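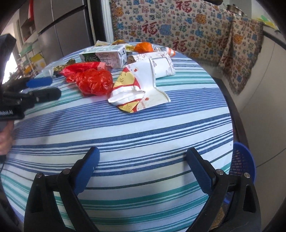 The household dinner has been held at our address in Holtgate every month for 11 years. It began as an arrangement between two families and has since become a fixed part of the calendar. Several readers have written to ask how it is organized, and this post sets out the present rules.

## Invitations

Invitations are sent by letter. Guests are asked to reply within a week and to state any foods they cannot eat. A guest who has accepted and then cannot attend may send another person in his or her place, provided the kitchen is told by noon. Italo D'Amico has used this provision more than any other guest, and the people he has sent have been good company.

The table is limited to six. We tried eight one December, with a second table brought in from the hall, and the evening divided into two separate conversations. The limit was restored the following month.

## The Meal

Dinner is served at 7:30. There is one main dish, one vegetable and bread. Soup is added in the colder months. Dessert is the responsibility of the guests, who settle it among themselves. On two occasions this has produced four apple cakes and no cream.

Zsófia Somogyi has kept the record of menus from the beginning. Her notebook shows that chicken with paprika has been served more often than any other dish, and that lentils were served three months in a row during the year the oven was out of service. She also notes who was seated beside whom. I consult these pages before each dinner and try to avoid repeating a pairing within the same season.

## Conduct

Telephones are left in the hall. Guests may discuss their work until the main dish is cleared, after which another subject is preferred. Guests are not expected to wash dishes, although those who insist may dry.

The evening closes at 11. The last bus toward Park leaves shortly afterward, and guests who depend on it are reminded at a quarter to the hour.

## Changes for the Coming Year

The request for a summer dinner outdoors has been considered and approved for one month only. The question of children at the table remains open. Letters on either matter should reach me before the next invitations are sent.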